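4. Setting Up Your Clellunance Dehumidifier

Please read this section before plugging anything in. We know you won't, so the important parts have been kept short.

4.1 Choosing a spot

1. Stand the unit on a hard, level floor. It will run on carpet, but it will hum, and you will blame us.
2. Leave 24 inches of clear space on the grille side. A curtain does not count as clear space, however sheer.
3. Keep the unit out of bathrooms while someone is showering. It will try to dry the shower and it will lose.
4. If you plan to use the drip tray (sold separately), set it down first and check that it sits flat. A shallow tray on an uneven mat will send the water to its lowest corner and then to your socks.

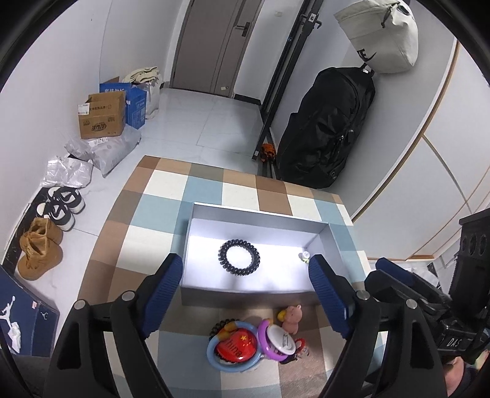
4.2 First start

1. Let the unit stand upright for 3 hours after delivery. The oil in the compressor needs to settle. If the box arrived upside down, double the wait and think dark thoughts about the carrier.
2. Slide the bucket in until it clicks. No click, no power. The Skivthorpe model clicks twice, for reasons known only to its designer, Welington Amaral.
3. Plug the unit directly into a wall outlet.
4. Press POWER, then set the dial to MEDIUM. The MAX setting is for flooded basements and impatient people.

CAUTION: Do not use an extension cord. Do not use two extension cords.

NOTE: The bucket light may blink for the first few minutes. Pressing the button harder has no effect on this.

4.3 Hallways and other narrow places

A single unit can serve several rooms if it stands in a hallway with the room doors open. It cannot dry a room through a closed door, and the help line takes some 200 calls every June from people who hoped otherwise.

1. Move boxes and bags away from the walls before the first run. Cardboard soaks up damp air and gives it back slowly, so a pile left in place can add days to the job.
2. Point the outlet down the length of the hallway.
3. Route the drain hose along the baseboard, never across the walkway.
4. Check the humidity reading after 24 hours. If it has not moved, see Error 27 in Section 9. 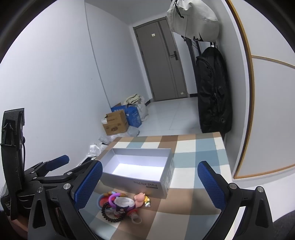

Fig. 4-2. Hallway with boxes and a sack against the left wall, door closed.

WARNING: Never drape cloth over the unit to quiet it. It gets louder, then hot, then stops.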